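Open day at the Brinden mill, Sun 7 November

Corinne Begay and I got there early (free donuts!) and went straight to the dye room. 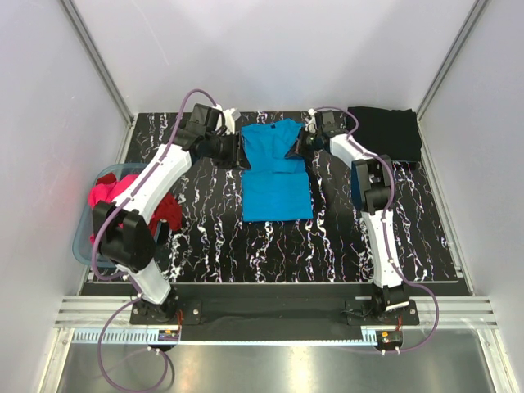 The weaving shed

So loud! I loved it, all 4 floors of it.
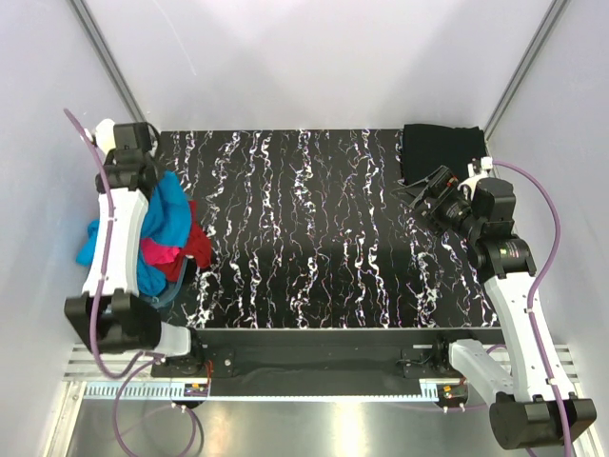
Black mat with wavy streaks, arm on each side.

Lunch was soup in the yard, and we took 2 bowls each.

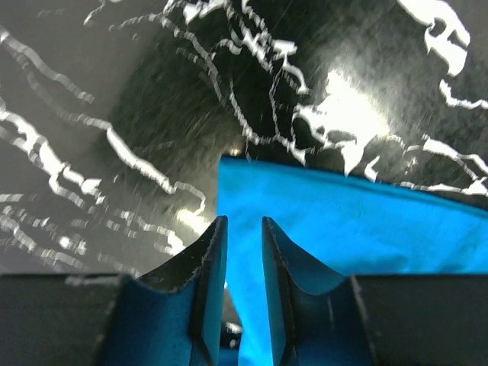 My real reason for going was the remnant shop. I wanted a dark blue, close to the blue light on those two pointed fingers, and found a whole bolt.

Corinne bought buttons, then more buttons, 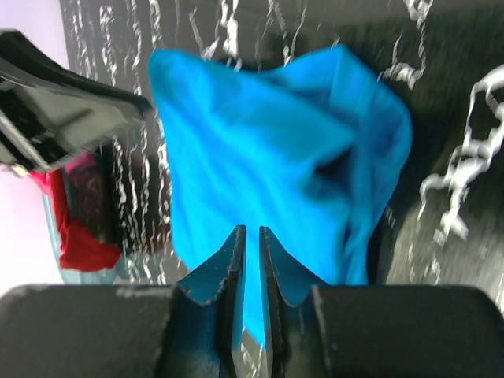
and we nearly missed the bus home. Back in June!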